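Pouches, again

Every March the club newsletter gets a packing tip, and this year's is the see-through pouch. Nantana Kaewkla swears by hers and wants all 25 of us at Derlow to have one before the Claltton trip. I have doubts. A clear pouch shows you what you packed – it doesn't make you pack less. Clothes fit fine if you fold them first, but I wouldn't trust one with a kick pad, and shoes still need their own bag.
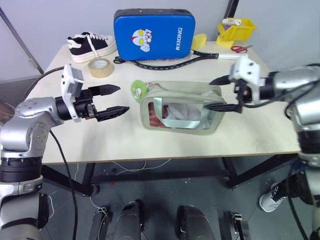
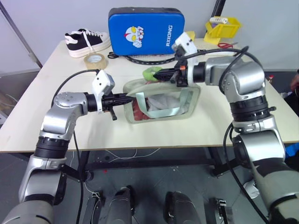 Clear pouch with folded clothes inside, kick pad and sneaker behind.

Revum sells a set that promises to "free up 300 liters a year," a figure I'd love to see worked out. My old drawstring bag has done fine so far. If you want to try a pouch anyway, Nantana is taking names until the end of the month.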